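ok day 7 of replaying Retamal and I'm only now getting to the cave island. I know. slow.

the moth line up there is so good – pale form on the north cliffs, sooty form by the vents, and they wont breed together. real peppered moth stuff

Ieva Raudsepp's guide says 50 encounters for the sooty one. took me 140. fine 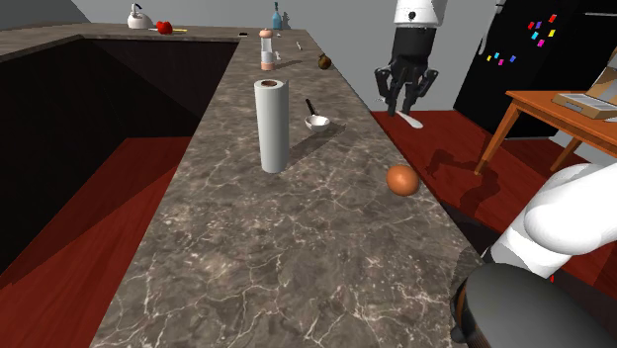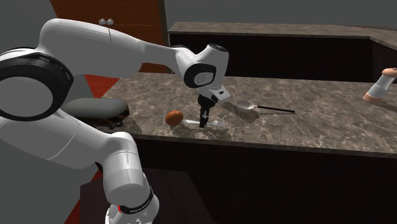
next up the cave gecko, which everybody skips. its camo is pattern first, color second, so picture it on that marble counter – pale branching veins on brown-grey stone, and the gecko's back has the same kind of crackle. gone. real leaf-tailed geckos do this on bark and its lovely

anyway does anyone have the Dimstead form?? will trade a sooty moth, teh good one, level 50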